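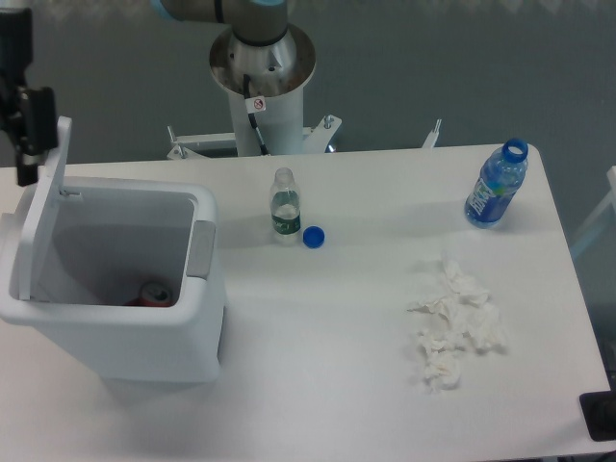
Can a donation to the Fillholm Heritage Fund be made in memory of someone?
Tick the dedication box on the form and enter the name as it should appear in the register.

Engraved Donor Plaque — Sordale Series
Each brass plaque is 172 mm wide and carries up to 2 lines of text. Plaques are mounted on the memorial wall at Cornton and remain there permanently. A gift of $208 covers engraving and mounting.
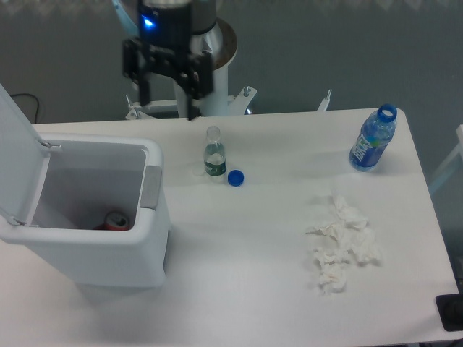

Wording is checked by Uzma Sandhu, Donor Records, and a proof is sent by email before engraving begins. Changes cannot be made once the proof is approved. Orders received after 4th April will be mounted the following February.

Checks should be made payable to the Fillholm Heritage Fund. A receipt is issued for every gift.
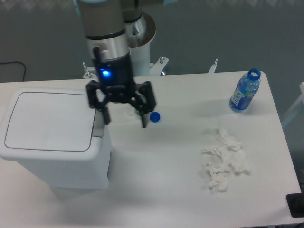 Gripper above the white table

Related item: Gilani bench plate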